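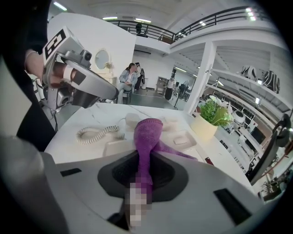 Sock loss

Sock loss is the disappearance of one sock from a pair, usually noticed when clean laundry is sorted. It is a common household complaint and a steady subject of jokes, newspaper fillers and sales copy. Despite this, little is known about how often it happens. Most published figures come from opinion surveys paid for by companies that sell socks, detergent or washing machines, and few of these surveys say how a lost sock was defined.

Contents
Definition
Proposed causes
Claims about frequency
The Cismont diary study
Commercial products
In popular culture
See also

Definition

Writers on the subject use the term loosely. A sock may be called lost when it cannot be found on laundry day, when it has been missing for several weeks, or when its partner is finally thrown out. These are different events. A sock that turns up in a coat sleeve in September counts as lost under the first definition and not under the third. Surveys that ask people how many socks they "lose" in a year leave the choice to the person answering.

The terms odd sock, orphan sock and single sock are used for the one left behind. Odd sock may also refer to socks worn unmatched on purpose, and some popular articles mix the two meanings.

Proposed causes

The most repeated explanation is that washing machines "eat" socks. There is some truth in it. In front-loading machines a small item can slip between the drum and the rubber door seal, and repair workers do find socks there, in the drain pump filter and sometimes in the outer tub. A sock in the pump tends to make its presence known through poor draining or noise. Stories of machines quietly taking in dozens of socks over many years are usually told secondhand and without the machine's model or age.

A related claim holds that socks are broken down to lint in the dryer. Dryers do remove loose fiber from clothing, but no plausible account has been offered of how one sock could be reduced to lint in a load from which its partner comes out whole.

Duller explanations are less often printed. Socks cling to sheets and fitted covers, get put away with another person's clothes, fall behind furniture, go missing at gyms and shared laundry rooms, or are carried off by pets. A sock may also never have reached the wash. Since socks are small and get little attention one at a time, the owner rarely knows when a given sock was last seen, and the machine gets the blame as the place where the gap was noticed.

There is also a simple effect of counting. When socks go missing at random from a drawer of different pairs, each early loss is likely to break up a new pair, so a few lost socks can leave a drawer looking badly depleted. A household that buys only identical black socks may lose just as many and hardly notice.

Claims about frequency

A figure of 34 socks per household per year has circulated on lifestyle websites for some time. It is generally credited to a survey by Veltby, a mail-order hosiery firm, although the firm's own press text gives the number without a sample size, a date or a list of questions. Later articles have turned it into 34 socks per person, and at least one into 34 pairs.

The same press text states that 92 percent of adults "have been affected by sock loss." As this would include anyone who had ever mislaid a sock, at any age, the figure is hard to dispute and says very little.

The Cismont diary study

The only attempt known to follow actual socks was made by Aliki Spanos, a home economics teacher in Cismont. She marked every sock in 30 households with a laundry pen and had each household keep a written log of washes. Over the course of the project the typical household had 2 socks unaccounted for at any one time, and most of those were later found inside the home.

The study is often cited as having settled the matter, and it should not be. The households were recruited through the school and all of them had agreed to write down every wash, which probably made them more careful than usual. Spanos herself described the result as a description of "people who know somebody is checking." No repeat of the work has been published.

Commercial products

Clips, rings and mesh bags meant to keep pairs together have been sold in many forms. They plainly work in one sense – two socks fastened to each other will stay together – but they depend on the wearer fastening them each time, and sellers seldom mention how long buyers keep this up. The Jinum clip was advertised as ending sock loss "for good," a claim dropped from later packaging. The Simiyu system used colored thread at the toe to help with matching. It made sorting easier for some users but had no obvious bearing on whether socks were lost.

Packs of three matching socks, sold with a built-in spare, are a more modest answer. The spare can of course be lost too.

In popular culture

Missing socks appear in cartoons, children's books and stand-up routines, where they are commonly sent to another planet, a parallel world or a hidden country of socks. Several websites describe these stories as "ancient folklore." No early source is given, and the version involving a machine can hardly be older than the machine.

See also

Door seal (washing machine)
Hosiery
Laundry symbols
Lint
Lost property

This page was last edited on Apr 29, 2024.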